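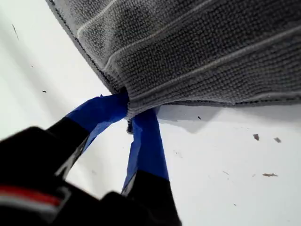
Photo: Shu-fen Cheung

Visit to the Drelteck open day: two arms and one cloth

Apr 26, 2024

I run the linen room of a small hotel with my cousin Oi-ling Yuen, and for many years we fold everything by hand. Bed sheets go out to a laundry company, but the cleaning cloths, the bar towels and the small hand towels stay in the house. When Drelteck sent an invitation to the open day of their new folding kit, which they call Anamero, Oi-ling put it on my desk with a question mark written on it. So I went.

The company is on the second floor of a former printing house. From the station it is a walk of fifteen minutes, and the street door is not easy to find because the sign still carries the name of the printer. After the registration there was coffee and a talk. I will be short about the talk. Anamero is offered as a table kit with two small arms, the software, and one day of training for the staff. The price is 3,000 for the kit, without tax, and the service contract is 500 per year. A customer can also rent it, but the price for rent was not on the sheet, and the man at the desk promised to send it to me by e-mail.

After the talk we could go to the demonstration table, and this was for me the useful part of the day. I had expected big machines behind a fence. These arms are small enough that you could carry one under your coat. They take hold of the cloth between two fingers, as I do with thumb and first finger, and the fingers have blue tape at the tips. I asked if the tape belongs to the product. The engineer told me that the customer version will have rubber tips, delivered in packs, and that on the demonstration table they change the tape when it is worn. I would like to know how long a rubber tip lasts in daily use. He did not want to give me a number, and I respect this more than a number which is wrong.

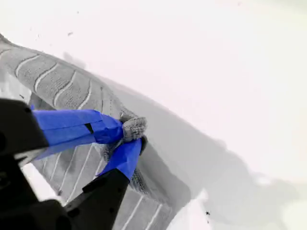 The grip on a gray striped cloth, seen close.

In our linen room the difficult moment is always the first one. A cloth comes out of the basket like a ball, and the hand must find a corner. A person feels the hem without thinking about it. The brochure says that Anamero looks for the hem with a camera, and that it learns a new type of cloth from 100 folds which a person shows to it. For us this would mean to teach it three types of towel, so I made a note to ask how many hours this takes. The answer was "one afternoon for each type, if the person is patient". Oi-ling is patient. I am less so.

Another visitor, a lady from a laundry called Alexiou, asked the question that I had also in my head: what happens when the cloth is not flat, or when two cloths stick together? The engineer said that the kit stops and waits for a person when it is not sure. She asked how often it waits. He opened a table on his laptop, with 1,089 folds recorded since February, and explained which ones had needed help. I could not read all of it from my place, but it was good that he showed the bad lines together with the good lines.

I also looked at how the thing is made, because at our hotel it would be me who must repair it on a holiday. The wires run outside of the arms, in loops, and the motors are not hidden under a cover. 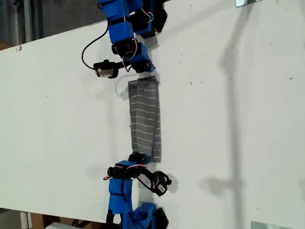

For cleaning I find this open way of building not ideal. Lint from towels goes everywhere, and we have a lot of it. For repair it is very practical, because a motor can be reached with a simple screwdriver, and the price list has every part on its own line. There is a closed version planned under the name Pistunska, with covers on the joints. It was not shown at the open day and there is no price for it yet.

A few points for colleagues who think about going to the next open day. Bring your own towels, and send them one week before if you can, so that they have time to teach the arms. I did not know this and came with an empty bag. Ask for the noise also. The room was full of talking people and I could not judge it, and our linen room is under a guest room. And measure your table before you go - the kit wants a flat white top, firmly fixed, with free space on both sides, and this is more place than we have now beside the dryer.

I told Oi-ling in the evening that I would not buy it this year. For thick bath towels the kit is not offered at all, and these are the ones which hurt our shoulders. For a house with many cloths of one size I can imagine that renting it for a season makes sense. The e-mail with the rental price has not come yet. When I have it, I will add it under this report.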